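An open day at the Lesholm martial arts hall

Posted Sunday, May 29, 2022

I have been to enough gym openings to know how they go. There is a speech, there is a demonstration with a lot of shouting, and then somebody hands you a price list. Lesholm did it in a different order, with the price list first, and I suppose that counts as progress.

The hall is on the Etgate road, in what used to be a carpet showroom. It has been running classes since February, so "open day" is a bit generous. The club calls itself a combined school: judo on the big mat, Muay Thai in the back half, and a children's program that seems to be a little of both. I train in neither these days, but I did judo for a long time and I still go and look at other people's mats.

The mat is good. I walked on it in socks, then dropped to my knees on it, which got me a look from one of the parents. It has proper give, the seams are tight, and it goes nearly to the walls. Nearly is the problem. On the window side you could be thrown from well inside the contest area and finish against a radiator. I asked about padding and was told it was ordered. It may well be. I have heard "it's ordered" in three different towns.

Sevim Yaman runs the judo side and took the first demonstration. She is a careful teacher. She spent most of her time on falling, with beginners pulled out of the crowd, and she stopped a man twice because he was putting his hand down behind him. The crowd got restless. I thought it was the best part of the day. People who come for one free session should leave knowing how to fall, even if they never come back.

Then came the Muay Thai, and the volume went up. Ilídio Teixeira held pads for half a dozen of his students in turn, short rounds, no rest in between. He is fast and he obviously knows his trade. What I couldn't work out was what the visitors were supposed to learn from it. Every kick landed on a pad that was already in the right place. It looks great, and it would look great with nearly anyone kicking. I would have liked to see one of them do light sparring with a partner who didn't know what was coming.

The leaflet says the hall has had 700 people through the door since it opened. I asked whether that was people or visits, since one keen teenager can be forty visits all alone. The woman at the desk said she would find out. The children's class I watched had 35 kids on the mat and two instructors, plus an older student helping. That is too many for throwing practice. They mostly ran relay races, and they had a fine time, but a relay race is not a judo class and the parents are paying for a judo class.

About the money. A full year with both styles, grading fees included, comes to 3,195. You can pay monthly, but then gradings are extra and the total creeps up past that. There is a cheaper deal for judo only that wasn't on the leaflet, and I only heard of it by asking. If you go, ask. The first 4 weeks can be canceled without a fee, and I'd want that in writing before I signed.

The uniforms are sold at the desk under the Borkine name. The jacket I handled was stiff enough in the collar but thin across the shoulders, and I wouldn't expect it to last two winters of gripping. You are allowed to bring your own, though the man selling them took a while to get to that part.

They have also announced a summer seminar with a visiting team from the Gündoğdu club, two days, one for each style. No names of coaches yet and no prices. I'll believe in it when there is a timetable on the door.

I stayed until they were sweeping the mat. The changing rooms are clean, the showers run hot, and parking is bad after lunch. Would I send a child there? To Yaman's class, yes, once the radiator is covered and the group has been split. The rest I'd want to see again on an ordinary weeknight, with no visitors in.

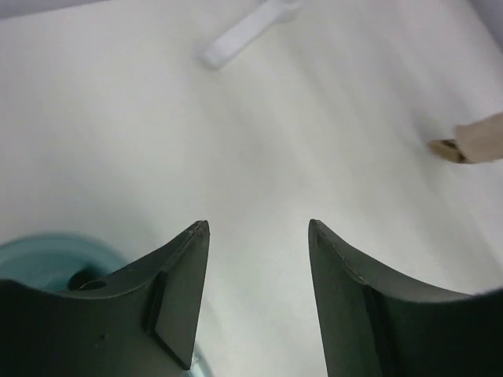
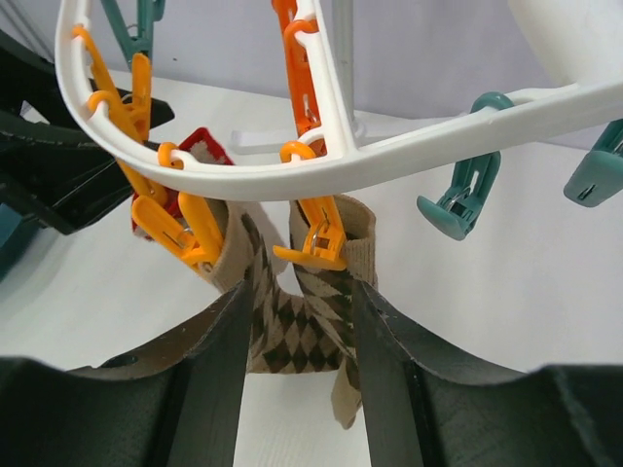 Sevim Yaman wrote to me after reading a draft of this and said the children's group will be split by age from next month, with the smaller ones moved to the early slot. She agreed about the radiator and said no throws are practiced on that side until the padding is up. On the relay races she did not agree at all: a seven-year-old who can't stop and turn without falling over, she said, has no business gripping anyone's collar, and I was welcome to come back in the fall and watch the same kids throw.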